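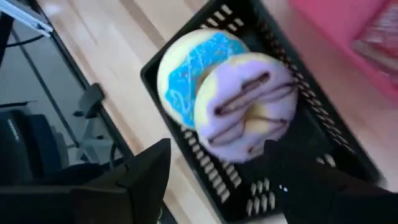
Vol. 4, Page 200

POSITION OPEN: CELL TECHNICIAN, TABLETOP HANDLING CELL
Hendano Laboratory, Potcombe

The Hendano Laboratory invites applications for a full-time technician to set up, maintain and repair a single robot cell at its Potcombe site. The cell consists of one arm with a two-finger gripper, a wrist camera, fixed cameras and a wooden work table. It is used for trials in which household articles and toy food, such as frosted donuts, are handled in and out of plastic baskets and bins.

The technician reports to Ferhat Erdem, Head of Cell Operations, and will be the only person assigned to this cell full time. A second technician covers absences.

Duties

Before each session, the technician inspects the gripper fingers for wear, checks that they open evenly, and confirms that the wrist camera has a clear view between the fingertips. Cables are checked for chafing along the full length of the arm. Clamps at the table edge are tightened by hand and then checked with a wrench.

The gripper is removed and cleaned after every 400 cycles. Finger pads are replaced as needed and the change is entered in the cell log, together with the reading from the test grip. The present log goes back to the installation of the arm and must be kept in the same format.
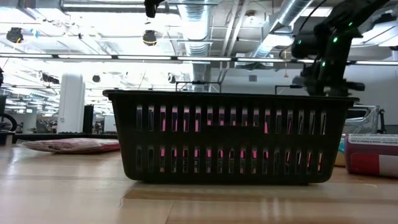

Camera mounts are to be checked against the reference marks each morning by 8:30. If a mount has moved, the technician recalibrates the cell before any trial is run. Joint faults are diagnosed on site where possible - spare fingers, cables and one complete gripper are held in the Tresta store - and only drive units are sent out for repair.

Requirements

Applicants should have a two-year technical degree or equivalent work experience, and must be able to read wiring diagrams and use a multimeter. Experience with robot arms is preferred. Training on the cell's control software is given during the first month. The work involves standing for long periods and some overhead work on a ladder.

Terms

The appointment is for two years, with renewal subject to funding. Working hours are 8:00 a.m. to 4:30 p.m. A tool allowance of $100 is paid each quarter.

How to Apply

Send a resume, a cover letter and the names of two references to Ieva Mockus, Personnel Office, Hendano Laboratory, Çetinkaya Building, Potcombe. Applications close at the end of February. Selected applicants will be asked to complete a practical test at the cell, consisting of a gripper change and a camera check.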